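**Can a machine tidy an office yet? A thread. Jul 12, 2024**

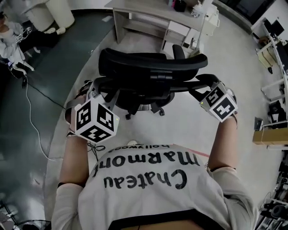
1/ I get asked this a lot, usually by people who just watched a two-minute demo video. My short answer is no, with a few exceptions. The longer answer is mostly about chairs.

2/ Moving an office chair sounds like nothing. You take both armrests and push. But the casters swivel, the seat turns on its column, and the thing drifts sideways if one hand pushes harder than the other. People correct for that without thinking. Machines mostly don't.

3/ In May, Perihan Soylu ran a two-armed machine at Stengate through 69 tries at putting a chair back under a desk. It got 6 done with no help. Most of the rest ended with the chair at an angle and the arms still holding on.

4/ Floor cleaning is further along. The Hotow unit in our building does the open areas every night and does them fine. It still can't shift a chair to get at what's under the desk, and a thin cable on the floor will stop it.

5/ Shop floors are a different story. Benedito Lacerda has 4 machines loading trays at Tustgate and they run all shift. Same tray, same height, same spot. Nothing there rolls away when you touch it.

6/ Brenda Mellor asked me why nobody just bolts the chair problem down with better sensors. Seeing the chair is the easy part. The hard part is feeling which way it's about to go and easing off one side in time.

7/ More examples of people doing the job do help. Perihan's group has 2542 of them now, chairs and drawers mainly. She says drawers improved first. Chairs are slower.

8/ So if you're buying for an office this year: get the floor cleaner, pick up your cables, and plan on pushing in your own chairs. I'll post Perihan's next set of chair numbers when she sends them.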